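# The case for the small round table

Most small offices buy one big table. It goes in the middle of the room, it seats 6, and from then on everybody walks around it. I think this is a mistake, and I have come to think so after two years of working in rooms furnished the other way.

The shared workroom I use in Skukbridge has small tables. One is round, with a black top veined in white like marble. Another is rectangular and pale, on thin wooden legs. They don't match, and they were never meant to. When the lease came up in June, one of the tenants proposed replacing them with a single conference table from Plivum, priced at 2981 before delivery. I voted against it and would do so again.

My first argument is floor space. A small room gets its use from the open floor, and people underrate this until they lose it. With small tables you can push things to the side and have a patch of planks to stand on, kneel on, or run a cable across. A big table takes that patch for good. You can put things on top of it, but you can't work where it is.
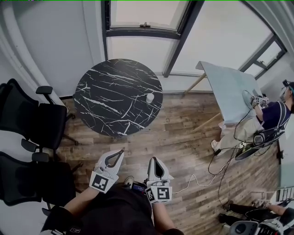
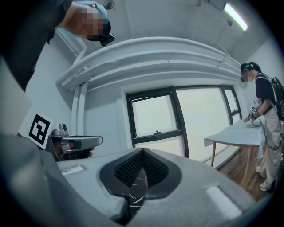

The second argument is about chairs. Office chairs on wheels need somewhere to go when they are not in use, and a wall is the best place for them. Put in a long table and the chairs end up ringed around it, pulled out at odd angles, and the walking space shrinks again. I have bruised my hip on enough armrests to feel strongly about this.

People who favor the big table say it makes a room look serious to visitors. Maybe so. Our visitors come on Thursday mornings, mostly, and they want a place to set down a cup and a window to sit near. A round top does that well. It has no head and no corners, and two people can talk across it without raising their voices.

There is a fair point on the other side. A small table fills up quickly. One laptop and a notebook and you are done, and anybody who needs to spread out drawings will be annoyed. I would answer that a second small table costs less than 1000 and can be carried off when the drawings are finished – try that with a conference table.

I would also leave the ceiling alone. The same proposal included covering the pipes with panels, on the grounds that they look unfinished. They are painted white, the ceiling is white, and after a week you stop noticing them. The money would be better spent on lights, or on a decent blind for the afternoon.

The vote is being held again in the fall. I expect the big table to be on the list, and I will be asking where the chairs are supposed to go.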